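Peramley Help Desk
Ticket 1265: brown table cover has wrinkles and pale patches, foam cubes won't sit right near the bottom edge
Opened by Ilaria Valentini, 10/11/23. Product: Trallis table cover, brown, matte. Order 477.

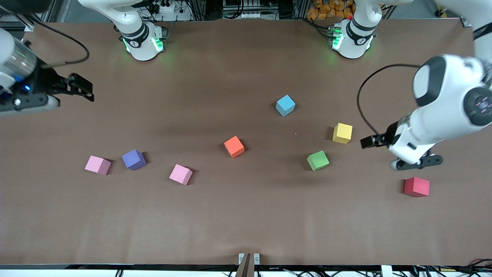
Blair Morrison: Hello Ilaria, and thank you so much for writing in. I'm sorry the cover is giving you trouble, and I'd love to get it lying nicely for you before we talk about sending anything back. Wrinkles and pale patches are often two separate problems that happen to turn up in the same place, so I'm going to ask you a few things that may sound fussy. How long has the cover been out of its roll? Is it fastened down anywhere, or only resting on the table? Has it been cleaned with anything, even just water? And when you say the cubes won't sit right, do they rock, or do they slide? Take your time with the answers, there's no clock on this ticket.

Ilaria Valentini: Hi Blair, what a friendly reply, thank you! I was expecting a form. Let me go through your questions in order, and please forgive me if I wander.

The cover came out of its roll in April, so it has had plenty of time to relax. It went on beautifully at the top half of the table (I was very proud of myself) and then I think I got impatient toward the bottom. It's held with tape along the bottom edge, on the underside where it doesn't show, and the rest is just resting there under its own weight.

Cleaning: yes. Mostly a damp cloth. There was also one go with a spray that Nandi keeps under the sink, and I'm afraid I don't know what was in it. I did the lower half with it and then the bottle ran out, and I can hear you sighing from here.

The cubes rock, they don't slide. They're the small foam ones in mixed colors, nothing fancy, and as light as you'd imagine, so it takes very little to tip them off level. If I put one down toward the back it sits perfectly still. If I put one down over a wrinkle and touch a corner, it wobbles. You might say a wobbly foam cube isn't the end of the world, and you'd be right, but we line them up and stack them all day long here and it does get on a person's nerves. The wrinkles are really very faint. I'd hardly notice them if it weren't for the cubes.

Blair Morrison: No sighing, I promise! I've cleaned things with worse.

You've told me exactly what I needed. My guess is the tape. When that cover is fastened along one edge and left free everywhere else, any little push toward the taped side has nowhere to go, and it gathers into small ridges just inside the tape. Wiping toward yourself does it, leaning on it does it, even sliding things toward you over a few weeks does it. So please try this first:

Take everything movable off the lower half. Peel the tape slowly, pulling it back flat along itself so you don't lift the cover with it. Leave the cover alone overnight with the edge free. Next day, smooth it with the flat of your hand from the middle out toward the bottom edge, and then out to the sides. Don't pull on it. Pulling feels like it ought to help, and you'll just trade your wrinkles for new ones running the other way.

Leave the tape off for now. We'll come back to that.

For the pale patches, wipe one of them (only one, please) with a cloth wrung out in plain warm water, let it dry completely, and tell me whether it looks any different from its neighbors. If it does, we're dealing with leftover cleaner. If it doesn't, it may be wear, and I'll have to think a bit harder.

Ilaria Valentini: Reporting back. The tape came away with only one bad word spoken. I left the edge loose overnight as instructed and this morning I did the smoothing, middle to edge and then outward. It's much better along the right-hand part. On the left there's still one stubborn ridge that goes down when I press it and comes back up as soon as I turn my attention to something else. A cube set on top of it still rocks, though less than it did.

The patch I wiped is darker now and matches the rest of the cover, or near enough that Mirko couldn't find it when I asked him to. So I suppose it was the spray. I feel a little foolish about that, but also relieved, as I'd talked myself into thinking the color was coming off. I haven't done the others yet. Should I go over everything at once, or patch by patch?

One more thing while I have you. Does it matter which way the light falls? Late in the afternoon the whole lower half looks paler to me, and then in the morning it doesn't.

Blair Morrison: Ilaria, that's wonderful news about the patch, and please don't feel foolish. Half the pale patches I hear about are cleaner that was never rinsed off.

Do it all at once. If you go patch by patch you'll get a tide line at the border of each one, and then you'll be writing to me about tide lines. Plain warm water, cloth well wrung out, long strokes from side to side, all the way across before you move down. Dry it with a second cloth in the same direction. Let it finish drying in the air before the cubes go back on. Foam holds on to damp, and it can leave a faint square behind.

Yes, light matters on a matte surface. Low light coming from one side picks up every little ripple and makes the high spots look pale. I'd judge the color in the morning and check for wrinkles in the afternoon.

Now for the ridge. Lay a folded towel over it, and put something flat and heavy on top, a couple of big books or a cutting board with a pot on it. Leave it for 4 days. I know that's a long time to have a towel and a cutting board on your table, and I know you'll want to peek. If you must peek, put the towel back exactly as it was.

Ilaria Valentini: I peeked twice. I'm telling you so the record is complete.

But it worked! The ridge is flat, or flat enough that I can run a fingertip over it and feel nothing. I washed the whole lower half the way you said, side to side, and dried it the same way, and the color is even now, in the morning and in the afternoon both. Bogdan set a row of cubes along the bottom edge and not one of them rocked, and then he built them into a tower, which fell over, but I think we can put that down to Bogdan.

I have only two questions left, and then I'll leave you in peace. Do I tape the edge down again or leave it be? And is there anything I can wipe the cubes with? A few of the lighter-colored ones have gone a bit gray on the corners.

Blair Morrison: I'm so pleased, and thank you for your openness about the peeking.

Leave the edge loose for a couple of weeks. If the cover starts to creep, use short pieces of tape at the corners and nothing in between. A long strip is what started all this.

For the cubes I'd better be careful, as they aren't one of ours. Are they the Katene ones? If so, the leaflet in the box should tell you. With most foam I'd try a barely damp cloth on one corner of one cube, no soap, and press gently instead of rubbing. Please keep the spray under the sink away from them.

I'm adding a note to your order so that whoever answers next time can see what we did and won't ask you everything all over again.

Ilaria Valentini: They're Katene, yes, and the leaflet is long gone, so I'll go with the barely damp cloth. Nandi has been told about the spray. She'd like it noted that it's a perfectly good spray for the stove.

You can close this one. Thank you again, Blair, you've been patient with me.

Status: solved
Tags: table cover, wrinkles, pale patches, cleaner residue, edge tape
Internal note (B. Morrison): No replacement sent. Customer has corner-only taping advice. Please add the rinse step to the Trallis care page, it still only says "wipe clean."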